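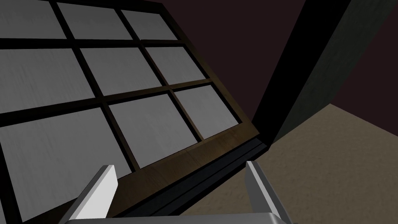

Is the Skavance license worth paying for once the trial runs out? I think so for the manipulation room, and I would leave the rest of the bundle alone.

That is where I am tonight, after most of a day with it. Writing it down while I still remember what I did in what order, because Kenneth Shearer wants a page from me and I will need these notes.

Started before breakfast with the install. The guide says to use a clean machine and I ignored that, and paid for it with an hour of old graphics drivers. The second try on the spare desktop went through without a complaint. The download is big and the progress bar sits at the same place for a long time, then jumps to the end. I had gone to make coffee by then. The license key came in an email from Rhun Parry at Skavance, who had also put in a short note on which sample rooms to open first. I took his advice and opened the one with the paneled window.

The kit is a simulator for training and testing gripper arms, sold as a yearly license at $1,329 per seat. For that you get the room builder, three sample rooms, a stock of loose objects, a two-finger gripper model, and a script runner that will repeat a job while you are doing something else. There is also a paid support plan. I am not reviewing that, and Kenneth has already said no to it.

First thing I noticed was how plain the surfaces are. The panes in the window are flat gray and so is most of the gripper when you see it from that side. Fraser MacBrayne looked over my shoulder and said it was like a game from his school days. Fair enough, but for our purposes I care more about the contacts. If a finger passes through a ledge, the training data is no good to us, and a nicer window would not fix that.

So I spent the rest of the morning on contacts. Drove the open gripper up against the window frame from several sides, slowly, then fast. Slow was fine. Fast was fine too until I set the time step longer than they recommend, and then a fingertip sank into the wood a little before it popped back out. I put the step back to the default and did not see it again. I have written the two settings on the card taped to the monitor so I don't have to look them up.

The camera controls are a nuisance. Dragging tips the whole view when all I want is to slide it sideways, and the room ends up leaning. There is a reset button, buried in the second menu. Fraser found that the H key does the same thing. It is not in the manual, or not on any page I read.

Lunch at my desk. Leftover rice. Sheena MacKinnon called from the Climetham office about the August budget, and asked whether one seat could be shared between us and them. I said I would find out. Wrote to Rhun and had an answer inside the hour - a seat can move between machines, but only one can be open at a time, and the move has to be done by the person whose name is on the account. That would be me. I am not sure I want to be the person who gets called every time Climetham needs the seat.

After lunch I went on to grasping, which is what we would be buying it for.
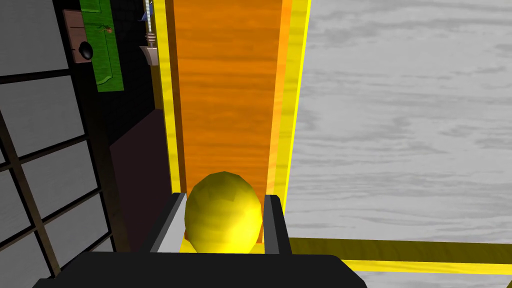 How long does it take to set up a grasping job from nothing? I had one running in under an afternoon, and most of that went on reading.

You choose an object, set where it starts, choose the gripper, and write a short script for the approach and the close. The objects are low in detail. The yellow one, which I have been calling the lemon, is all little flat facets, and I worried the fingers would catch on the edges of them. I asked Rhun about it in the same email. His reply was that the contact shape is a separate, smoother one and the facets are only for show. I would like to check that for myself before I put it in the page for Kenneth. There is supposed to be an overlay that draws the contact shapes, and I could not get it to turn on.

Colors are loud. Orange board with yellow trim, green door, and then a brown lattice screen standing at the side of it all. You can change any of them from the materials list, or let the kit shuffle them between runs. Aníbal Sánchez says the shuffling is the part he would use most, so that whatever we train doesn't learn that a door is always green. He did this kind of work at Itisitz before he came to us and I take his word on it.

Set up a batch of 500 grasps at four o'clock and let it go. It finished before I had my coat on. The log is a plain text file, one line per grasp, easy to read and easy to load into a spreadsheet. 13 of the lines were marked as drops. I went through those one at a time, and the ones I looked at closely all had the object starting too near the edge of the range I had set. So that was my script and not their software, and I narrowed the range for tomorrow.

Things I did not like, for the page: the camera, the overlay that won't turn on, the way the script runner hides an error message behind the main window, and the price of a second seat, which is the same as the first. I would have expected something off. Sheena might ask them, she is better at that than I am.

Things I did like: the install on a clean machine, the log file, quick answers from Rhun, and that the contacts hold up at the default step. Also that it runs without a network connection, which will matter when I take it up to Sutherland, where the signal in the back office is poor on a good day.

Left the desktop running overnight with the colors on shuffle and the range narrowed. Need to bring the longer cable from home, and to ask Aníbal if his old scripts will load or if we would have to write them all again. Home by seven. Soup, and an early night.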